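Ticket: Byelaws now in force are missing from the public register
Opened by: Clutivstead Town Council, legal and licensing desk
Product: Flilix register (hosted)
Supplier: Barnon
Priority: Medium (raised to High by customer, see entry 5)
Status: Open, fix supplied, awaiting customer confirmation
Opened: 17 March 2026

Entry 1. Customer, 09:12

Three pieces of local law came into force at the start of this month and the public register doesn't show any of them. They are the revised byelaws on street trading, the new byelaws on seafront fires and barbecues, and the order for Guérin Gardens, which is number 78 on our list and covers drinking and amplified music.

Our internal list in Flilix has 113 instruments. The public page has 110. I don't need a calculator to find the gap, and I'd be grateful if nobody suggested I count again.

All three were made, confirmed and published in the usual way. Each has a PDF of the sealed copy attached. In the editing screen all three look fine to me. On the public page they do not appear under "In force", under "Recently changed" or in search.

This matters because the wardens carry tablets that read from the public page. If someone on the front is told to put a fire out and asks which rule says so, the warden is currently holding a screen that says there isn't one.

Please don't close this as a browser cache problem. I have tried two browsers, a phone off our network and a library computer.

Entry 2. Barnon support, 10:05

Thank you for contacting Barnon. This can sometimes be caused by a browser cache. Please clear your cache and try again. If the problem continues, please confirm the three instruments have the status "Published".

Entry 3. Customer, 10:11

See last paragraph of entry 1.

They have the status "Published". I will be honest about my expectations here. We had a ticket last year about byelaws sorting in the wrong order and it was put down to cache for nine days before anyone looked at the data. I'd like to skip that part.

Entry 4. Barnon support, 10:48

Apologies. We have refreshed the public index for your site by hand. Please check now.

We also notice that one of the instruments has an accented letter in its title (Guérin). Accented letters have caused problems with the public index in the past. Could you please rename the order without the accent as a test?

Entry 5. Customer, 11:20

Index refreshed, no change. Still 110.

I'm not going to rename it. The title is the title in the sealed order. If we publish it under a different name, even for an afternoon, we have a public register that disagrees with the law it is supposed to be a register of, and somebody will have taken a copy of it.

I also don't believe the explanation. Two of the three missing instruments have no accented letters in them anywhere. And we have an older order for Guérin Gardens (dogs on leads) that has been showing on the public page without any trouble for years, accent and all. So the accent theory fails in both directions.

Raising this to High. The street trading byelaws change who needs consent for a pitch and we have had two calls from traders already this morning, both reading the old version to me.

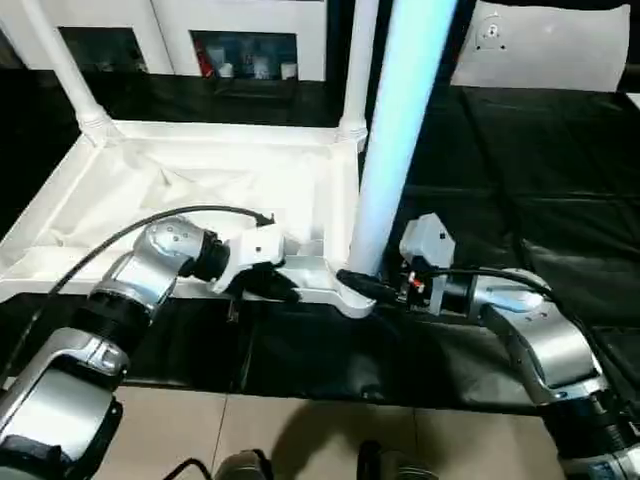
What I can offer is what the three do have in common. They are the only instruments we have added since the February update to Flilix. The release note for that update says "improved handling of commencement dates". I'd like to know what was improved, and how.

Entry 6. Barnon support, 12:02

We have passed your comments to the product team. The February update did not change how instruments are published. It changed how the commencement date is read from the text of the instrument, so that customers no longer need to type it by hand. We do not think this is related because your three instruments are showing the correct status in the editing screen.

Entry 7. Customer, 12:30

With respect, the status in the editing screen says "Published". It doesn't say "In force". Those are different things and your own help page says so. A byelaw can be made and published weeks before it bites.

I opened the history tab on the seafront fires byelaws. There is a line reading "Commencement: not found. Treated as pending." The same line is on the other two. It isn't shown anywhere on the main screen. There is no warning, no red box, nothing in the daily email. The daily email, in fact, says "All instruments up to date", every day this month.

So the system read the byelaws, failed to find a date, decided by itself that they weren't law yet, hid them from the public, and told us everything was fine. I would not call that improved handling.

Two questions.

a) Why can't it find the date? In all three it is written in full, in a numbered paragraph headed "Commencement".

b) What happened to the box where we used to type it?

Entry 8. Barnon support, 13:41

Thank you, that is helpful. We can see the same line in the history.

On (b), the box was moved. It is now under Settings, then Advanced, then Overrides. It is turned off by default.

On (a), the product team suggests the commencement paragraph may be worded in an unusual way. Could you please paste the wording from each?

Entry 9. Customer, 13:55

Street trading: "These byelaws shall come into force on the first day of March."

Seafront fires: the same sentence.

Guérin Gardens: "This order comes into force on the first day of March."

(The year is given in the heading of each, in the normal place.)

I don't accept that this is unusual wording. Very nearly everything we have is worded like that. To save a round of messages I copied the street trading byelaws to our test site and tried three things.

Test 1. Changed the wording to "1 March" with the year. No change, still "not found".

Test 2. Put the wording back and moved the commencement paragraph from the end of the byelaws to the top. Date found at once. Status went to "In force" and it appeared on the test public page.

Test 3. Moved it back to the end. Lost it again.

So it has nothing to do with the wording. It is where the paragraph sits. In all three documents commencement comes last, after the definitions, the offences and the penalty. I suspect your reader stops before it gets there.
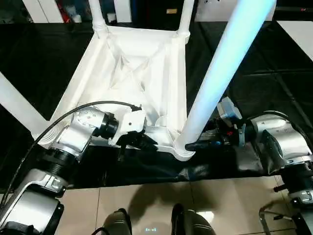 I then cut the definitions out of the test copy, leaving commencement at the end. Date found. Put half of them back, date found. Put the rest back, not found. Somebody at your end will know what the number is.

Entry 10. Barnon support, 15:16

The product team has confirmed that the commencement reader checks the first 3000 characters of each instrument. This was set during testing for reasons of speed. Most sample documents used in testing had the commencement paragraph near the start.

If no date is found within that length the instrument is treated as pending and is left out of the public index.

Older instruments were not affected as their dates had already been typed in and were carried over.

Workaround: turn on Overrides, enter the date by hand for each of the three, save, and republish. We are sorry for the inconvenience.

Entry 11. Customer, 15:38

Workaround done. Public page now shows 113. All three are under "In force" with the right date, and number 78 comes up in search with the accent and without it. Warden tablets picked it up after they were synced by hand.

I'm not agreeing to close the ticket on that basis. Outstanding, from our side:

The limit. It needs to go, or it needs to be long enough for a real set of byelaws. Ours aren't long by anybody's standards.

The silence. If the system can't find a date it should say so on the main screen and in the daily email, and it should ask. It shouldn't guess "pending" and carry on.

The box. Please put the date box back on the main screen and leave it on. I would sooner type a date than check whether a machine has read one.

Amendments. You say older instruments are safe because their dates were carried over. What happens when we next amend one? Does it get read again? If so, an old byelaw that has been in force for decades could drop off the public page on the day we correct a spelling in it. I haven't tested this because I'd like to hear the answer first.

I also want a statement in writing of the period during which the public page was wrong. It doesn't change whether the byelaws were in force. They were, whatever the page said. But if a fixed penalty is challenged, our solicitor will be asked what a member of the public could have read on the day, and "the supplier thought it might be the accent" isn't going to help.

Entry 12. Barnon support, 16:27

The limit has been removed on your site. This will be included for all customers in the next release.

A warning for missing dates has been logged as a feature request.

We are checking the point about amendments.

A written statement will be sent by the account team. We have set this ticket to "Resolved".

Entry 13. Customer, 16:34

Set back to Open by me.

A warning that a public register of law is leaving out law isn't a feature. Please log it as a fault.

On the limit, I re-ran Test 3 on the test site with Overrides off, and the date is now found with the paragraph at the end. I ran it again with the longest thing we have, the harbour byelaws, and that was found too. So I accept that part is fixed here. I can't speak for your other customers, and I'd suggest you tell them before the next release goes out and not in the notes to it.

"Checking the point about amendments" is not an answer I can give to anyone. Until I have one, we won't be editing any instrument in Flilix, and our web page will carry the sealed PDFs as a separate list.

Entry 14. Barnon support, 17:02

Understood. Re-logged as a fault. Amendments: the product team has reproduced the behaviour you describe on a copy of an older instrument with the limit in place. With the limit removed it does not occur. They are now looking at instruments with no commencement paragraph at all, where the date comes from the letter of confirmation.

Entry 15. Customer, 17:06

We have several of those. Leaving open.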